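# Getting a stuck lid off an old tin

Every shed has one: a round tin that was shut in a good mood some years ago and has refused all visitors since.
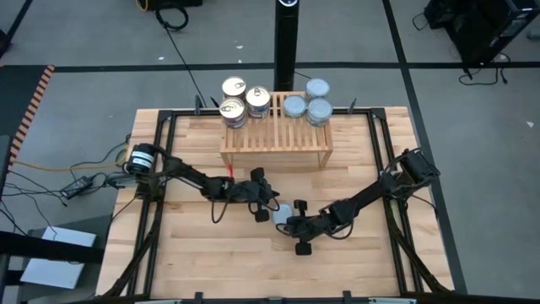

A reader in Grosden wrote in after the first version of this page to say that hitting the lid with a hammer works perfectly well. It does, once. If you would like to use the tin again afterwards, read on.

## What you need

- a bowl of hot water
- a rubber glove, or a wide elastic band
- a teaspoon you don't love
- a tea towel
- patience for 14 minutes, or one cup of tea

## First, look at the lid

Lids come in two sorts, push-on and screw-on, and a surprising amount of swearing comes from treating one as the other. Run a fingernail under the rim. If you feel a smooth gap all the way round, it pushes on. If you feel ridges, it turns.

Old Jollow boot polish tins are push-on but have a dimple that looks like an arrow. Ignore the arrow. I turned one of those for most of a Tuesday.

## Push-on lids

1. Stand the tin on the tea towel so it can't skate about.
2. Slide the handle end of the teaspoon under the rim and twist gently. Don't lever. You want the lid to rise by the thickness of a thumbnail.
3. Move on a little and twist again. Go all the way round, twice if needed.
4. Lift with both thumbs.

If you lever hard in one spot you will get a lid shaped like a crisp, and it will never go back on.

## Screw-on lids

1. Turn the tin upside down and dip only the lid in the hot water. Leave it for 40 seconds.
2. Dry it. Wet metal and determination end badly.
3. Put the glove on, press down, and turn anticlockwise.
4. No luck? Tap the edge of the lid on a wooden board, turning as you go, then try again.

Don't heat anything that once held paint, glue or thinners. Those get the cold method, meaning the glove, some bad language and a trip to the tip.

## Before you shut it again

Wipe the rim, inside and out. Most stuck lids are glued on by whatever the tin contains. A smear of wax from a candle end helps, and 600-grit paper will take off light rust.

Then write what's in it on the side. Mine held 142 panel pins and a key to something.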